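Trullora Morning Shake Powder: What You Get for the Money

October 2024
By the Pantry Desk

Print this page | E-mail this page

Trullora is a powdered breakfast from Huteck, sold in a tub with a scoop inside. You mix it with water or milk and drink it. The label calls it "a full morning in a glass." We stock it and people ask for it, so it gets a page, but we'd like you to read the whole page before you put a tub in your cart.

What it is

The base is oat flour and pea protein. After that come cocoa, a little sunflower oil powder, a vitamin blend, and a sweetener made from stevia. It comes in cocoa or plain. The plain one tastes like oat flour, and you should expect that.

One serving is 4 scoops. Made with water, it gives you 200 calories. That is a small breakfast. The front of the tub shows a bigger number, and you have to turn it around to find out that number was worked out with whole milk. Most people who buy a powder for the calorie count are going to care about that, and we wish Huteck would print both figures in the same place.

What the maker says

Huteck says Trullora "keeps you full until lunch." We asked what that was based on and were sent a customer survey. A survey of people who already buy the stuff is not much to go on. Protein and fiber do help most people stay full longer, and the tub has a fair amount of both. So does a bowl of oatmeal with a spoonful of peanut butter, for a lot less.

The label also says "supports focus." It doesn't say how, or compared with what. If you usually skip breakfast and start having this, you may feel better at ten in the morning. You may feel just as good after toast and an egg.

The "sugar free" line on the old label is gone. Since June the tub has said "no added sugar," and that's the more accurate wording, as oats and cocoa bring a trace of their own.

How it compares

We also carry Varkeo, which costs less per serving and has a shorter list of ingredients. It has no vitamin blend. If you eat fruit and vegetables most days, you may not miss it. Kokkonen is the thick one, closer to a pudding, and needs a blender – a fork won't do it. Trullora mixes with a fork if you add the powder slowly, and of the three it leaves the fewest lumps.

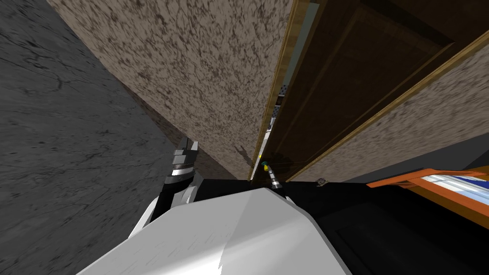 Size and storage

The tub holds 2000 grams. Keep the lid tight and the tub out of the sun, in a cupboard or on a pantry shelf away from the stove. Don't store it in the fridge, where the powder picks up damp and cakes. Huteck says to finish it within two months of opening. A person living alone and using it a few mornings a week may not get through it in time, and there is no smaller size.

Before you order

Contains oats. Made in a plant that also handles milk and soy. The oats are not certified gluten free. If you take medicine, are pregnant, or have kidney trouble, ask your doctor before adding a protein powder of any kind.

Opened tubs can't be returned – the sample packet is the cheaper way to find out if you like it.

Item number: 3008
Flavors: cocoa, plain
Ships in its own box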